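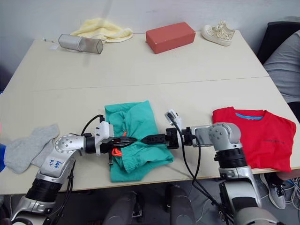

Home Syllabus Handouts Swatch Kit Lab Hours Contact

October 15, 2018
Textiles 229, course staff

Handout 8: Wrinkling, Recovery and Finishes

Read this before lab. It covers the second half of the unit on fiber properties. The reading on yarn twist is still assigned, and a few questions on the midterm will come from it.

Where we left off

Last week we looked at strength and stretch. A fiber that is pulled gets longer, and when the pull stops it goes back some or all of the way. Wrinkling is a bending problem, but the same ideas apply. When cloth is folded sharply, the fibers on the outside of the fold are stretched and the fibers on the inside are squeezed. If they go back, the fold disappears. If they stay where they were put, you have a wrinkle.

Two words get mixed up in student reports every year. Resistance is how hard it is to put a crease in. Recovery is how well the cloth gets rid of a crease once it is there. A stiff canvas has high resistance and poor recovery. You have to work to crease it, and then the crease stays. A thin wool has fairly low resistance and very good recovery. In your reports, say which one you mean.

What happens inside the fiber

Cotton, linen and rayon are all made of cellulose. The long chains in cellulose are held to each other by hydrogen bonds. These bonds are weak one at a time, but there are a great many of them. When the fiber is bent far enough, some of the bonds break, the chains slide a little, and new bonds form in the new position. The new bonds then hold the fiber bent.

Water makes this easier. Water molecules get between the chains and take up the places where the chains would bond to each other. The chains can then move with very little force. When the water leaves, bonds form again wherever the chains happen to be. A cotton shirt left balled up in the washer dries with every fold set in it. A cotton shirt dried flat dries flat. Ironing with steam uses the same process on purpose: moisture and heat loosen the bonds, pressure puts the cloth where you want it, and drying locks it.

Wool is a protein fiber. It has hydrogen bonds too, but it also has sulfur cross-links between chains. Those cross-links do not break under ordinary bending, and they pull the chains back. The natural crimp in the fiber helps as well. Hang a wool jacket in a damp bathroom overnight and most of the light wrinkles will fall out.

Silk is also a protein but has almost none of the sulfur cross-links, and its recovery is only moderate.

Polyester takes up very little water, so moisture hardly matters to it. Heat does matter. Above its glass transition temperature the chains can move, and below it they are more or less fixed. At room temperature a polyester fabric springs back from most folds. Put it through a hot dryer and leave it in a heap to cool, and the folds set. They can be hard to remove. For the same reason, a pleat pressed into polyester at high heat lasts through many washings.

Nylon sits between the two. It takes up more water than polyester and its recovery is good, though not as good when damp.

Yarn and fabric structure

Fiber is only part of it. You can make a wrinkly fabric and a fairly smooth one from the same cotton.

Twist. Very low twist lets fibers slip past each other and stay there. Very high twist packs them so tightly that they cannot move to relieve the strain, and so they are bent harder. Medium twist usually gives the best recovery.

Thickness. A thick yarn bends around a wider curve than a thin one under the same fold, so the strain on the outer fibers depends on how free they are to shift. Heavy, loose cloth often recovers well. Thin, tight cloth often does not.

Weave. In a plain weave every yarn goes over and under its neighbors with no long free stretches. In a twill or a satin the yarns float over several others before going under. The floats give the yarns room to move, and recovery is better. This is one of the reasons for twill trousers.

Knits. The yarn in a knit is already in loops. When the fabric is folded, the loops change shape before the fibers themselves are bent very far. A cotton jersey wrinkles much less than a cotton poplin of the same weight. It still wrinkles if it is dried in a pile.

Blends

Mills blend cotton with polyester partly for cost and partly for recovery. The polyester acts like a set of small springs running through the yarn. The effect is not a straight line. A little polyester does very little, and past a certain point adding more changes the hand of the cloth more than it changes the recovery.

The Porow shirting in your kit is 55 percent cotton, with the rest polyester. Compare it with the all-cotton Porow swatch, which has the same weave and nearly the same weight. Fold both, press them with your palm, and let go. You will be able to see the difference without any equipment.

The Karnetti swatch is a linen and rayon blend. Both fibers are cellulose, and blending them does nothing for recovery. It was made for drape and for the look of linen at a lower price. Students often assume that any blend wrinkles less than a single fiber. Check what the fibers are first.

Chemical finishes

Most cotton sold as wrinkle-resistant has been treated with a cross-linking resin. The resin forms permanent links between the cellulose chains and does roughly the job that sulfur links do in wool. The chains can still bend, but they cannot slide as far, and the links pull them back.

There are costs. The links make the fiber more brittle. Tear strength and abrasion resistance both go down, sometimes by a lot, and treated shirts tend to wear through first at the collar fold and cuff edge. The cloth also absorbs less water and may feel warmer in hot weather. Older resins released formaldehyde, both in the plant and later in the store. Newer ones release much less. Finishes with no formaldehyde exist but usually cost more, and some of them yellow the cloth.

Know the two ways the finish is cured:

Pre-cure. The resin is cured while the cloth is still flat on the roll. The fabric remembers being flat. It is hard to press sharp creases or pleats into it afterward.

Post-cure. The resin is put on, the cloth is cut and sewn, and the finished garment is pressed and then cured in an oven. The garment remembers its own shape, including the creases. If the pressing was bad, it remembers that too. A post-cured garment is very hard to alter, and the old hem line will almost always show.

Fabric softener is a different thing. It coats the surface, cuts friction and lets yarns slide back more easily. The effect is small and washes out. The Flinda softener used in lab is there for the hand test in the next unit. Do not add it to the wash this week.

Measuring recovery

We use two methods.

Recovery angle. A small strip is folded in half under a set weight for a set time. The weight comes off, one leg of the strip is clamped, and the other leg is left to rise. After a waiting period you read the angle. A strip that opens flat reads 180 degrees. A strip that stays shut reads zero. Test warp and filling separately, and test face-to-face and back-to-back folds. Many fabrics give different answers. People often quote the sum of the warp and filling angles, so when you read a number in an article, find out whether it is one direction or the sum.

Appearance rating. A larger piece is wrinkled in a fixed way or washed and dried, then compared with a set of molded standards under a low side light. The rater picks the nearest standard. It depends on the eye of the rater, and so more than 4 raters are used for each piece in our lab. Dark colors and busy prints are hard to rate. A print hides wrinkles from the wearer as well, and buyers know this.

Neither test tells you how a shirt will look after a day of sitting in a car. Body heat, moisture and long pressure all act together in wear, and the tests mostly take them one at a time.

For lab this week

Bring the swatch kit and a soft pencil. Do not iron anything in the kit beforehand. Swatches need to sit in the conditioning room overnight, and the sign-out sheet is on the door.

Each pair will test the two Porow shirtings, the Karnetti blend, and the Nagano wool. Cut strips with the long side along the yarn being tested. Mark the face of each strip lightly near one end, away from the fold. Handle strips with tweezers, because skin moisture changes the reading on cellulose. Do not take strips from next to the selvage.

If a strip twists as it rises, note it and read the angle at the center of the free leg. If it twists badly, throw it out and cut another.

Questions to answer in the report

Rank the swatches by recovery angle in the warp direction and again in the filling direction. Is the order the same? Give a likely cause for any difference.

The all-cotton shirting will be tested dry and after misting. Explain the change in terms of bonds.

A maker wants a pleated skirt in cotton that keeps its pleats in the wash. Which curing method would you choose, and what would you warn the maker about?

Reports are due at the start of the next lab. Put readings in the table from the template, including strips you rejected.

Terms for the midterm

crease recovery, crease resistance, hydrogen bond, cross-link, glass transition, float, pre-cure, post-cure, conditioning, hand

Last updated: June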